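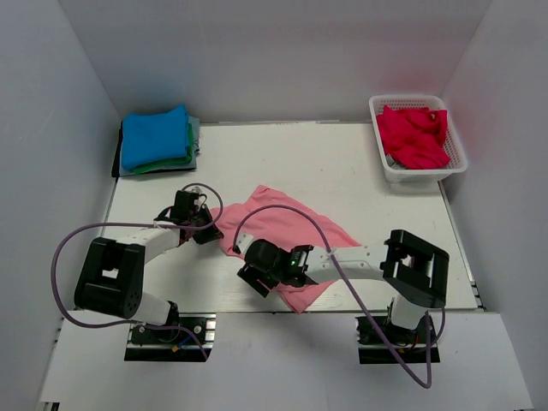

Folding, Spring Edition

Hi again! I've been promising a gallery page since March and I finally sat down to write one. Most of what goes on here is typing, so I've kept this to one photo and a bunch of notes on the software behind it. If you only came for the arms, the arms are up top. If you want the code talk, keep going.

Short version of the setup: Uvik is our planner, Drernitz is the perception side, and Bidatia is the little tool I wrote so I'd stop reading log files at 2 a.m. Elaheh Mousavi does most of the perception work, Khải Lý owns the controllers, and I do the glue (and the complaining).

The pink one
Pink cloth in the middle, only partly flattened, with one corner pointing away from the arms and another hanging down to the near edge of the table. That's a rotten pose for a corner detector. Drernitz likes four nice corners, and with wrinkles running across the fabric it will happily call a fold a corner if you let it. Elaheh's fix was to score every candidate against the edges on both sides of it, and I love how simple that is.

Where the grippers are
The left finger is right at the left edge of the cloth, and the right arm is reaching way across to the lower left border. So the two tips end up on the same side, with a long white forearm lying over part of the cloth the cameras would like to see. Uvik used to treat that as missing fabric and replan. Now it keeps the last good outline for anything under an arm and ages it out after 5 seconds. Khải wanted 3. We're still arguing!

The cables
See those purple-gray loops? They aren't in the collision model. I tried modeling them as chains of little capsules and planning time went to over 200 milliseconds, so I ripped it out. What we have now is a fat keep-out bubble around each wrist and a penalty on twisting the same way twice. Crude, but I sleep better.

The stack
Blue on top, then green, a grayish blue, and black at the bottom. The planner only stores a stack as a height and a top outline, so it has no idea about the colors. Bidatia does draw them, mostly for me (it's prettier).

The basket
There's a crumpled red cloth in there with deep creases. Picking from a heap is its own module, borrowed from our old Ionescu code, and it's the messiest file in the repo. It has 337 lines in one function. I know, I know. Splitting it up is next on my list, right after the config loader, which Khải has asked me about again while I was typing this.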